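The Room Over the Pharmacy

Xiaoyan Song got the key from her landlord at four in the afternoon and carried her bags up herself. The room was over the Duan pharmacy in Brestitz, on the side facing the river. The rent was 560 a month with heat. She had 2,000 in the bank and a job at the ferry office that would start when the ferries did, in May.

She put the bags on the bed and opened the window. The river was brown and high. On the far bank a man was painting the hull of a boat, and he had done the front half and was sitting down.

The landlord had left a note about the hot water. It said to run the kitchen tap before the shower and to knock on 2 if the pipes banged. She ran the kitchen tap. The pipes banged. She went down the hall and knocked.
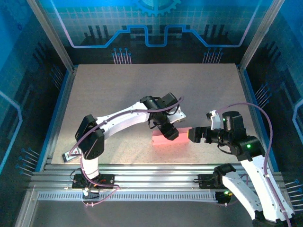
An old man opened the door with a napkin in his collar. He said his name was Prikis and that she should hit the pipe under the sink with the flat of her hand.

"Hard?" she asked.

"Like you mean it. The last girl used a shoe."

She thanked him. He looked past her at her open door.

"You came on the bus?"

"From Jundeo."

"My wife was from Jundeo," he said, and went back to his dinner, leaving the door open so that she had to decide whether to close it. She closed it.

The pipe stopped when she hit it. She took a shower, ate the last of the bread from the trip, and wrote a letter to her mother. She wrote that the room was clean and the river was close. She didn't write that the job hadn't started. Her mother had wanted her to wait until spring, and they had argued about it on the stairs with the neighbors listening.

In the morning she went down to the ferry office to show her face. A woman at the counter found her name in a ledger, on page 218, under a column marked Seasonal.

"You're early," the woman said.

"I know."

"We can't pay you early."

"I know that too. I wanted to see where it was."

The woman turned the ledger around and let her look at her own name. Somebody had spelled it right. Then the woman asked if she could read a tide table, and Xiaoyan said she could, and the woman gave her one to take home. 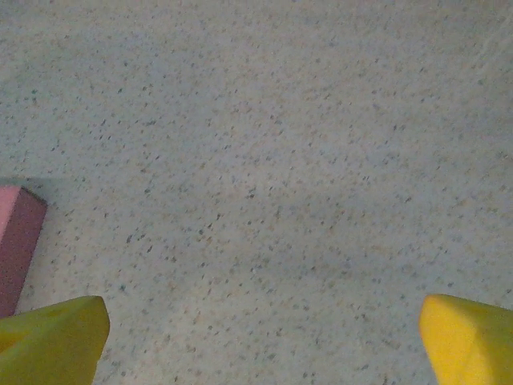
She read it that night at the kitchen table with her coat on. The heat came up late in that building. At nine the pipes started, and before she could get to the sink she heard two slaps through the wall from Prikis's side, and they stopped.

She waited a minute. Then she got up and slapped her own pipe once.

There was a pause, and he slapped his again.

She sat back down and found the page for the next day. High water was at 6:40 in the morning. She set her clock for six and hung her coat on the back of the door.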